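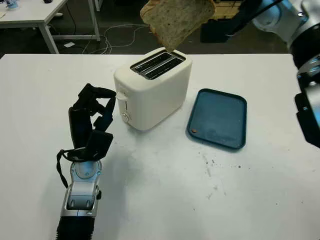

Sliced bread at the toaster: light brown crumb, slightly darker crust.

Visit report: Vemel pan bread bakery, Torkis
Visit date: 4/12/22

Purpose

The visit was arranged to look at how a medium-sized bakery controls moisture and slice quality in pan bread with a high share of whole grain. Our own trials had shown two faults that we could not separate on the bench: a gummy band near the bottom crust, and slices that tear at the top corner when handled. Vemel makes a comparable product on one line and agreed to show the complete process from flour intake to bagging. Henryk Kaczmarczyk, the production manager, led the tour and answered questions in the meeting room afterward. Recipes were outside the scope of the visit and were not discussed beyond general terms.

Site and layout

The building is a single-story hall with flour storage at the north end and dispatch at the south end. Product moves in one direction with a single exception: empty pans return along the west wall on an overhead conveyor. The return line was added after the original construction, and the clearance beneath it is low at the crossing near the proofer. Visitors are given hard hats for this section only.

Raw materials come in through a separate door with its own changing area. Seeds are stored in a closed room next to the mixers because of the sesame. The room has its own scoops and tubs, all color coded, and the door opens only from the mixing side.

Flour and seed preparation

Two flours are used on the line we saw, a strong white flour and a medium-ground whole wheat. Both are blown from the silos to a weigh hopper over the mixer. The hopper is calibrated weekly with test weights. A log sheet hangs on the column beside it, and the last entries were legible and complete.

Seeds are soaked before use. This was the most useful part of the morning for us. We have been adding seeds dry and allowing for the water in the dough, on the assumption that the two methods end up in the same place. Kaczmarczyk's view is that they do not, at least with flax and coarse rye flakes. Dry flakes go on taking up water through proofing and into the early part of the bake, so the dough is softer at the mixer than it will be later, and the operator corrects for a condition that is about to disappear. With a soaker the dough is at its final consistency when it leaves the bowl.

The soaker is made up in the evening and held cold overnight in covered tubs. Any tub not used by the end of the morning shift is discarded. Salt goes into the soaker to slow fermentation, and the same amount is taken out of the dough salt. The adjustment is printed on the batch card so that it does not depend on memory.

Mixing

There are two spiral mixers with removable bowls. Target dough temperature is 80°F, measured with a probe in the center of the dough at the end of mixing. Water temperature is set from a chart that takes flour temperature and room temperature as inputs. In June and through the summer they replace part of the water with flake ice, and the ice machine has been the most frequent cause of unplanned stops on the line. A second machine has been quoted for.

Seeds and soaker are added in the last part of mixing at slow speed. We saw one batch where the soaker had not spread evenly, with visible streaks on the surface of the dough. The operator gave it a short extra run and noted it on the card. It was not pulled.

Dividing and molding

The divider is a Jacquet suction type. It has been rebuilt once. Scaling accuracy is checked by taking four consecutive pieces at fixed intervals and weighing each one. Drift is upward as the dough in the hopper ages and gains gas, and the attendant corrects with a handwheel. An automatic correction was tried and taken out again because it overreacted whenever the hopper was refilled.

After a short rest the pieces pass through a sheeter and curling chain. The sheeter gap for seeded dough is set wider than for white. Kaczmarczyk said that most of their holes under the top crust came from this station and not from the proofer, where they had looked first. Too narrow a gap tears the surface of the sheet around the seeds, the tears trap air when the sheet is curled, and the pocket appears in the finished loaf a few slices in from the end. The setting is now marked on the machine with a scribed line.

Our own molder has no equivalent mark. This is an easy change and should be made regardless of the other findings.

Pans and release

The line carries more than 700 pans, strapped in sets. Coating is a silicone glaze, and pans are sent out for recoating when release becomes unreliable. A light spray of oil is still applied. The spray nozzles are cleaned at the end of each shift, and a blocked nozzle can be identified from the finished bread by a row of dull sidewalls.

We asked whether worn glaze might explain a gummy band at the base. The answer was that it usually shows as torn bottoms and patchy color, and that a continuous band points to heat or to cooling. Bent pans were mentioned as a separate problem. A pan that does not sit flat on the oven belt gets less heat through the base, and the fault then recurs at a regular interval in the output. They reject bent sets at the depanner, by eye.

Proofing and baking

The proofer is a tray type with controlled temperature and humidity. Proof is judged by height against a gauge at the exit and not by time alone. When dough arrives cold the belt is slowed, which also slows everything upstream, so the mixer crew hears about a cold batch quickly.

The oven is a tunnel with four zones, direct gas fired. The second zone is set at 400°F for seeded pan bread, with the first lower and the last lower again. Total bake is 31 minutes. Core temperature is taken on loaves from the left, center and right of the belt. The right side ran slightly cooler on the sheets we were shown. A burner on that side is scheduled for replacement.

Steam is used in the first zone only. The extraction damper in the last zone is kept partly open for seeded bread. When it was closed during an earlier trial to save gas, sidewalls weakened and the loaves pulled in at the waist after cooling.

Cooling

Loaves are depanned by suction cups and travel up a spiral cooler in filtered air. There is no refrigeration. The criterion for leaving the cooler is core temperature, checked with the same type of probe as at the oven exit. Residence time varies with the season.

We spent longer here than planned. Our racks are moved to the slicer after a fixed time, and no core measurement is made. On a warm day the centers are very likely still above the limit Vemel works to. Moisture moving outward from a warm center would condense against a cooler base, particularly on solid shelves, and this would account for the band we see. Vemel's cooler has an open wire belt. Kaczmarczyk had seen the same fault years ago at another plant with solid shelving, and changing to wire removed most of it.

Slicing and bagging

The slicer is a Skondent band machine. Blade life on seeded bread is well below that on white, and blades are changed on a count of loaves. Crumb drag on the cut face is the first sign of wear. The second is tearing at the top corner, where the crust is thickest and the blade exits. This matches our fault closely. We currently change blades on appearance.

The honing stones are adjusted by the maintenance technician only. Operators used to adjust them, and the result was overheated edges and short blade life.

Bags are closed with a clip. A metal detector and a checkweigher follow. Test pieces for the metal detector are passed at the start of each shift and at each product change, and we saw one such test. The rejected pack fell into a locked bin as it should.

Quality room

The quality room is small and well kept. Each batch is held for its full shelf life on a shelf by date, and samples are opened at set points. Checks include slice thickness, crumb firmness by a press with a dial gauge, and a toasting check. The toasting check is done on a household two-slot toaster at a marked setting. It looks for even browning, for seeds that scorch before the crumb colors, and for slices that bend or break when lifted out. Slices from the middle of the loaf are used, with one from near the end for comparison.

The check is subjective, and results are recorded on a five-step scale against printed color cards. The cards had faded at one corner from the window, and replacements were on order. Production is released in lots of 400 loaves, and the toasting result is attached to the lot record but does not by itself hold a lot.

Points for follow-up

Soaker trial with flax and rye flakes, salt adjusted on the batch card. Two batches side by side with the present method.

Scribe the sheeter setting on the molder.

Core temperature probe at the slicer infeed, readings for at least two weeks before any change to cooling time.

Price for wire shelves to fit the existing racks.

Blade change on loaf count. Starting value to be agreed with maintenance.

Vemel offered to send a copy of the blank batch card and the water temperature chart. Neither had been received at the time of writing. Kaczmarczyk also asked to see our crumb firmness figures once the cooling readings are available, and these will be sent with the thank-you letter.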